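Notice to Residents: The Matter of the North Gate

The management of Cirnholm Court wishes to set down, for the benefit of all leaseholders, the events of April concerning the replacement of the front entrance doors.

The old doors had hung for 27 years. They were oak, and they stuck in damp weather. Following a complaint from Mrs Noreen Carroll of the ground floor, a contract was placed with Dakberg Doors for a new pair in painted steel, with a closer on each leaf. The fitter assigned was Mr Kofi Essien, who arrived at eight in the morning and asked at once who had lived behind the left-hand door.

The manager, Miss Hauwa Okoro, replied that it was an entrance and that people did not live behind it. Mr Essien said that he had heard knocking from inside the timber. He was offered tea. He continued with his work, and by noon the left-hand door was off its hinges and lying on two trestles in the courtyard.
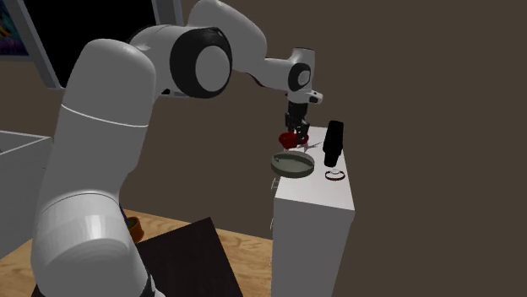 The colour of the new doors had by then been in dispute for some weeks. Mrs Carroll favoured green. Miss Okoro had first proposed brown, flat and plain like the wall behind the white robot arm, and had received a letter from Mr Temitope Ugwu describing the shade as fit for a cupboard. Green was adopted, subject to a charge of 1,000 pounds shared between the flats.

At dusk the knocking was heard again - by Mr Ugwu, by Mrs Carroll and by Miss Okoro herself, who entered it in the day book. It came from the door on the trestles. It was patient and even, two knocks and then a pause.

Mrs Carroll put down her shopping, went out to the courtyard and said, "Come in."

The knocking stopped. Mr Essien hung the green doors the following morning and reported that they closed well. The old pair has been kept in the cycle store, upright, with a clear space in front of it. Residents are asked not to lean bicycles there.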